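From: Mirjam Postma
To: Papercraft and Cardmaking list
Date: Tuesday, June 25, 2024
Subject: Re: Pop-up card closes badly, and the fold is cracking

Thijs Van Leeuwen wrote:

> Hello all,
>
> I am making a set of pop-up birthday cards with the stepped box in
> the middle, from the Mordale pattern sheet. Two problems. First, when
> I close the card, a corner of the pop-up part sticks out at the side.
> Second, the outside fold cracks and I see white lines in the dark
> green. The cardstock is Drallex, the heavy one. I score it with the
> back of a knife. My folding is careful, I think. What do I do wrong?
>
> Also, is there still a November swap this year? I did not see the
> list.
>
> Thijs

Dear Thijs, dear all,

Thank you for your message. I had exactly the same two problems when I began with pop-ups, so I will try to explain what helped me. Please excuse my English, I write it slower than I fold.

First the corner that sticks out. In a box pop-up the part comes forward when you close the card, and it must have enough room between the center fold and the front edge. The rule I learned is simple: measure how far the box stands out from the back panel, and add the height of the box above the center fold. These two together must be smaller than the depth of the card from the fold to the edge. If they are the same, you will see a little line of paper at the edge. If they are bigger, you get your corner. The Mordale sheet is drawn for their own card base, and that one is a bit larger than the base most of us cut at home. I think you used your own base?
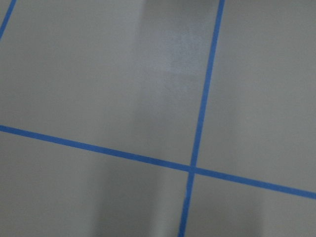 Can I keep the pattern as it is and only make the card base bigger?

You can, and it is the easiest repair, but check your envelopes before you cut. A bigger base often does not go into the standard envelope any more, and then you must fold envelopes too. I prefer to make the box less deep and leave the base alone. The step looks a little flatter, but the person who receives the card will not know how it was planned.

If you change the depth of the box, change it in all places. The depth is in the pattern two times, once on the top of the step and once in the distance from the center fold to where the front is attached. I changed only one of them on a whole batch for my niece's class, and every card stood crooked like an old fence. I glued them flat in the end and called them ordinary cards.

Now the cracking. Heavy dark cardstock with a white core will almost always show something at the fold, because the color is only on the outside. For Drallex I do not know if all their colors have the white core, but tear a small corner from a scrap and look. If the inside is white, there are some things you can do.

Fold with the grain. Bend the sheet softly in one direction, then in the other, without making a fold. The direction where it bends more easily is with the grain, and your center fold should run that way. I lost a lot of paper before I learned this, and I still forget it when I try to get three cards from one sheet.

Do not score with a knife, also not with the back of it. It scratches the surface and the color breaks there first. A bone folder or an empty ballpoint pen is better. I use the small Leemans stylus with the ball tip. Go over the line two times with light pressure, do not press hard once. Then fold so that the groove is on the outside and the little ridge is on the inside of the fold. Many people do it the other way around. Try both ways on a scrap of the green and you will see the difference.
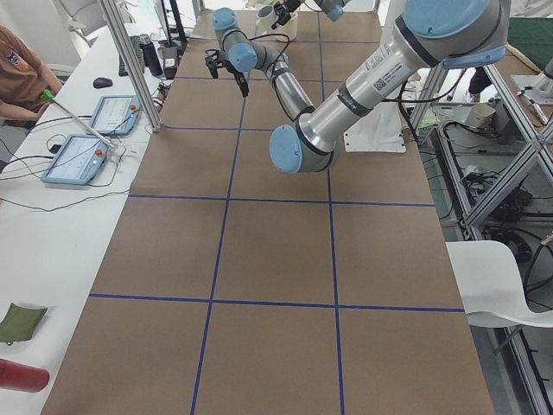

And when you have scored, wait with the bone folder until the card is already folded by hand. Close it slowly, line up the corners, hold them with one hand, and only then run the folder along the fold. Put a piece of baking paper between, or you will get a shiny stripe on the dark color. I have a Christmas card from myself with such a stripe and I look at it every year.

If the fold is already cracked and you do not want to throw the card away, take an ink pad in the same color or a little darker and a small sponge. Touch only the fold, very dry. Ravska makes a green that is close to yours, I believe the one called moss, but test it first. It dries darker than it looks on the pad.

For the glue inside the pop-up I would use a thin double-sided tape on the tabs and keep wet glue away from it. With wet glue there is always a little that comes out, and then the card opens once and never again. Close the card when the tape is on and the backing paper is off, so that the part finds its own place. It feels wrong to do it this way, but the part is then always straight.

About the November swap: yes, it will be there. The theme is not chosen yet. Last time there was a wish for "windows and doors" and I would like that very much, also because a door is a good first pop-up for members who are afraid of them. Everybody makes up to 2 cards, same as before, and flat cards are welcome too. I will send the sign-up to the list when we have the theme, so you did not miss anything.

Thijs, if you send me the measurements of your base and of the box, I can calculate it for you and send it back. Please write them in inches or in centimeters but not mixed, I made this mistake with somebody already.

Friendly greetings,
Mirjam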